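3.2 How the town counted its deaths

Our project compares the death figures which the Vumbridge council gave to the press in March with the civil register. The council reported 841 deaths. The register shows 1000 for the same 2 districts, Kosport and Canpolat.

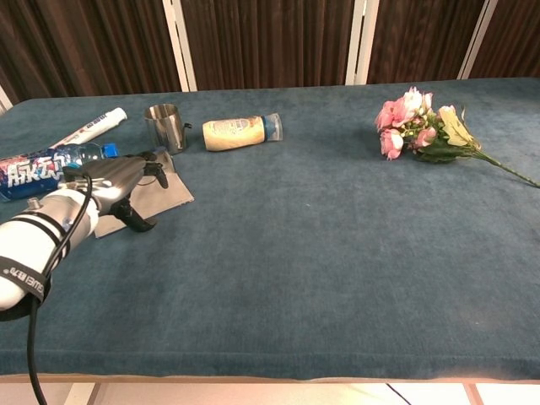 Figure 4. Robotic hand above a grey cloth on a covered table.

The difference comes mostly from people over 60 who died at home – they were added later. We could not check the Kurley district, as its register is still closed.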